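4.2 Household scenes in the vendor's simulator

Ellow is sold by Vomberg as a ready-made kit: a simulated arm, a set of furnished rooms and a library of small objects, with a license per seat. The sales material says that policies trained in these rooms "carry over" to real homes. We took that claim as the thing to test, and we gave the kit the easiest form of it we could think of, picking a thin object off a flat piece of furniture.

We used the bedroom scenes only, 20 of them, with the default lighting and the default controller. The kitchens were left out after two of them failed to load on our machines – a fault Vomberg's support desk acknowledged in March and had not fixed when we finished.
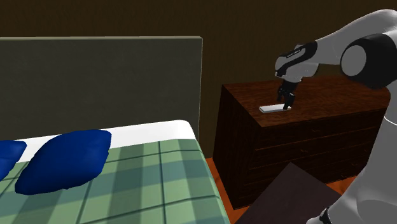

Figure 4. Bedroom scene from the kit, with the gripper over a flat white object on the dresser.

Of the 20 bedrooms, the stock policy completed the pick in 18. That sounds good until one looks at how the rooms differ. Bedding and wall colors change from one to the next, but the height of the furniture hardly does, and the target is nearly always placed within easy reach. When we lowered the support surface by 4 cm, a change any real bedroom would force on the arm, completed picks fell by over half. The vendor's report does not vary height at all.

We also have doubts about contact. Thin objects are hard for two-finger grippers because the fingertips meet the surface before they meet the object. Ellow's default friction values seem generous here, and the manual gives no source for them. Lacroix, the older package we used in the Greltmont trials, was slower and much uglier, but its contact settings were documented and could be checked against a bench test. We could not do the same with Ellow – the relevant file is locked under the standard license.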